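Accueil > Le banc d'essai > Qui sommes-nous

Mai 2026, par Hanna Bilyk

Ekora essaie des préhenseurs, des bras, des caméras et des contrôleurs pour le compte de gens qui n'ont pas le temps de le faire, ou qui l'ont fait une fois et s'en souviennent. Nous ne vendons aucun matériel. Cela simplifie les conversations avec les fabricants et complique un peu celles avec la banque.

La maison a été fondée par Liudmyla Moroz et Anastasia Stamatopoulos, qui travaillaient toutes deux à la mise en route de cellules d'assemblage et s'étaient lassées de lire « prise universelle » sur des fiches techniques. Leur premier comparatif opposait deux pinces à une ventouse. La ventouse a perdu avec beaucoup de dignité. Le rapport faisait 31 pages, dont la moitié sur les câbles, et un client nous en redemande encore un exemplaire tous les ans au mois d'août.

Comment nous travaillons

Un client arrive avec une pièce et une inquiétude. La pièce est en général plus petite que prévu et l'inquiétude plus grande. Nous modélisons d'abord la pièce et son entourage, nous faisons défiler les préhenseurs candidats en simulation, puis nous montons les meilleurs sur un vrai bras. Pour chaque couple pince-pièce, le protocole prévoit 100 prises simulées, et 133 quand le client est dans l'horlogerie (ne cherchez pas, c'est contractuel).

Le catalogue compte aujourd'hui 23 préhenseurs. Marichka Stasiv en tient la liste et refuse d'y inscrire un modèle tant qu'elle ne l'a pas démonté elle-même. Deux fournisseurs ont cessé de nous prêter des échantillons pour cette raison. Les autres joignent désormais une clé Allen.

Côté contrôleurs, nous avons comparé ceux d'Uvach et de Brelard sur le même bras, avec les mêmes trajectoires. Celui d'Uvach est plus rapide. Celui de Brelard écrit des messages d'erreur qu'un être humain peut comprendre, et l'équipe, au vote, a préféré Brelard.

Les engrenages

Le dossier Anghel nous occupe depuis l'hiver : saisir des pignons hélicoïdaux dans un assemblage où d'autres roues dentées ne laissent guère de place aux doigts. Sur le papier, une pince à deux doigts suffit. Sur le papier, les dentures sont droites et les arbres bien élevés.
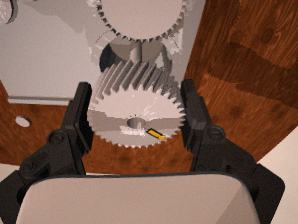 Bohdana Hladun, qui mène les essais, soutient que la moitié du problème tient à l'approche et que l'on accuse toujours les doigts. Une denture inclinée offre peu de surface franche à une mâchoire plate, et quelques degrés d'erreur sur l'angle changent tout le contact. Elle compare donc plusieurs orientations du poignet avant de toucher à la forme des mors. Les mors sur mesure viendront ensuite, s'il reste du budget. Il en reste rarement.

Nous écrire

Envoyez-nous un plan, un fichier 3D et une phrase disant ce que la pièce devient une fois saisie. Cette dernière information manque dans la plupart des demandes. Les visites du banc se font sur rendez-vous, et le café est fait par celle qui a perdu le dernier pari sur un résultat d'essai.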